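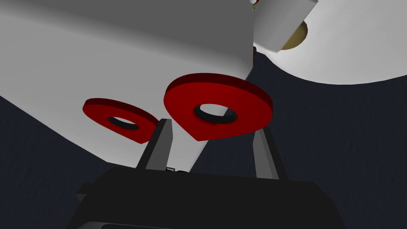 Onirex Plodden
Grasp planning and simulation for wrist-camera arms

Plodden is a planning module for robot arms that carry a camera at the wrist. It takes the camera view, finds the parts it has been told to look for and returns a grasp pose and an approach path. The same module runs against a simulated cell or a real one, and the calls are identical in both cases.

It was written for small, awkward parts: rings, washers, collars, spacers and short lengths of tube. These are hard to pick from a close view. A flat ring turns into an oval when it is tilted, two rings close together can be read as one part, and the hole often shows the background behind it.

What it does

Part finding. Parts are matched by shape, with colour as an optional second check. Each ring is fitted with an outer and an inner edge, so the hole is treated as a hole and not as a dark patch on the surface.

Grasp choice. For ring parts you can ask for an outside grip, a grip across the rim, or let the planner decide. Plodden checks finger clearance against neighbouring parts before it offers a pose. If there is no safe pose it says so and gives the part that is in the way.

Approach path. The last 70 mm of travel is planned separately from the rest, at a lower speed, and can be replanned while the arm is moving. Set a different distance in the job file if your fingers are longer.

Scene tools. Import your cell as a mesh or build it from simple shapes. Large plain surfaces can be marked as fixed, which saves a fair amount of planning time. Lighting and part colour can be varied between runs.

Replay. Every planned grasp is saved with the wrist view, finger opening and joint positions. Step through it later in the viewer – useful when a job has stopped overnight and you want to know which pose it was trying.

Specification

Arms: 6 axes, position or velocity control
Grippers: parallel, two-finger
Planning time per grasp: nearly 200 ms on the standard controller
Parts in supplied library: 79
Interfaces: Python, C++, command line
Licence: per controller, simulation seats included

Works with

Plodden reads calibration files from Jevden directly. Other calibration tools can be used through the plain text format, described in the manual. Gripper models from Bednárik are included in the library with finger geometry already set. For other makes, enter finger length, width and maximum opening by hand.

Not included

Force control, bin emptying and suction grippers are not supported in this version. Soft parts can be loaded but are planned as if rigid.

Updates

The February release added the rim grip and fixed a fault where the finger opening was reset after a replan. Job files from the previous release open without changes.

Trial copies and quotes: ask for Radoslava Vlček in technical sales. Please give your arm model, gripper and controller when you write.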